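Grindum Guideline

The Grindum Guideline is a set of good-practice rules for testing robot arms in simulated household rooms. It covers how a virtual room is built, how a pick-and-place trial is run in it, and how the results are written down. The guideline was first circulated as a draft in March and published in June 2018. It is voluntary and carries no legal force. It is used mostly by small research groups and by firms that want to compare their own results from one software version to the next.

Background

Before the guideline, groups working with the Kartha simulator each kept their own test rooms and their own idea of what counted as a successful grasp. One group might count a trial as passed when the fingers closed on the object, while another required the object to be carried and set down. Results from the two could not be compared. Dilwyn Hopkin, then an engineer at Stoven, collected the test notes of several users and found that many of them left out the starting position of the arm.

Hopkin wrote the first draft with Gwenllian Gethin, who had worked on safety paperwork for factory robots. Gethin's part was mainly the wording. She held that each rule should be one a reader could check from the trial record alone, without asking the person who ran it.

Scope

The guideline applies to a single fixed-base arm with a two-fingered gripper, working at a table or counter. Mobile robots, two-armed robots and suction grippers are outside its scope. It does not replace the safety standards that apply to real machines, and a passing result in simulation is not to be presented as evidence that a real arm is safe near people.

Room rules

A test room must contain the target object and at least 2 other objects on the same surface. These other objects, called bystanders in the text, may be of any household kind. They must be solid in the physics model, so that the arm can knock them over. An object that is drawn but cannot be touched has to be listed as scenery in the room file.

Furniture and walls do not need to be realistic in color or surface detail. The guideline does require that table height, object size and object mass be given in metric units. Shadows may be switched off, but the choice must be the same for every trial in a set.

Trial rules

Each trial starts from a recorded joint position. The arm has 60 seconds to complete the task, measured in simulated time. A full set is 300 trials, with the target object moved between trials according to a list fixed in advance. Trials may not be dropped from a set after they are run, including those stopped by a software fault.

For bowls, cups and other open containers, a grasp on the rim is allowed. The record must state whether the grasp was on the rim or around the body. Tilt is recorded at the moment the object leaves the surface and again when it is released. Draft versions set a limit on tilt for empty containers, but this was removed after users objected that it failed grasps that would cause no harm in practice. A limit remains for containers that are modeled as holding something.

Contact with a bystander is scored separately from the grasp. A trial in which the object is placed correctly but another item is knocked over is reported as "complete with contact" and may not be added to the plain passes.

Records

The trial record includes the software version, the room file, the joint log and one still view taken while the object is held. The still must show the gripper and the target. Edited views are not accepted. Records are to be kept for as long as the results are quoted anywhere.

Use and reception

Fivutero adopted the guideline for its internal testing and later released a set of 1275 room files that follow it. Other users have criticized the rule on dropped trials, which they say punishes groups with older computers. Gethin replied that faults can be reported in their own column, as the text already permits. A further complaint is that the guideline says little about lighting, which affects arms guided by camera. Hopkin has said that a section on lighting was planned but left out for lack of agreed test values.

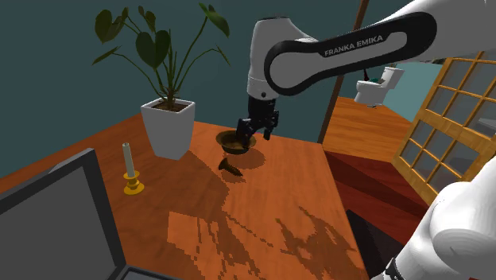
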